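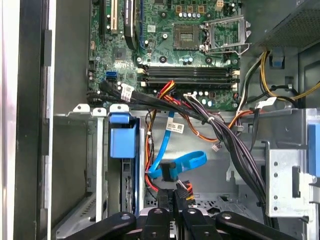 Putting the old tower back to work

Posted in October, filed under Home and Computers

I have wanted somewhere to keep the family photos for a long time. They were spread over two laptops, a drawer of memory sticks and an online account that kept sending me emails about being full. The account wanted a yearly fee that went up each time I looked. I had an old desktop tower in the cupboard under the stairs, so I decided to use that.

Getting the machine going was the short part. A second-hand processor came from Bilen, a small repair shop near the station, and I already had memory and two drives. Before fitting a processor in a board like this, look across the socket pins with a torch. A bent one can cost you an evening.

The sorting took most of the month. I copied everything into one folder first and did not try to tidy as I went. That came to 1,385 pictures from the memory sticks alone, many of them the same shot three or four times over. The laptops held far more.

I tried a program called Hadgu for finding duplicates. It is good at exact copies and poor at near ones. Anything that had been cropped or sent through a phone message came up as a new picture. After two evenings I stopped arguing with it and went through those by eye, an hour at a time, usually after the washing up.

My folders are by year, then by place or event. I had started with people's names and gave that up, as most of the pictures have more than one person in them. The folder called Basevlow has 900 files in it, all from two summers at the same campsite. A lot of them are of the lake. I kept nearly all of the lake ones and deleted most of the tents.

Scans were a separate job. My parents' albums have prints stuck down with glue, and I did not want to pull them off, so I scanned whole pages and cropped afterwards. Each page took roughly 4 minutes. Where there was writing on the page I left it in the scan and also typed it into the file name. The handwriting is hard to read in places, and I have put a question mark where I was guessing.

For backups I have a second drive that stays at my sister's house. I swap it every 60 days with a reminder on the kitchen calendar. Ostalell, the backup program I use, can do this over the internet as well, but our upload speed is too slow for it to be worth the bother.

There are still two boxes of slides in the loft. The scanner will not take them, and I have not yet decided whether to buy a holder or pay to have them done.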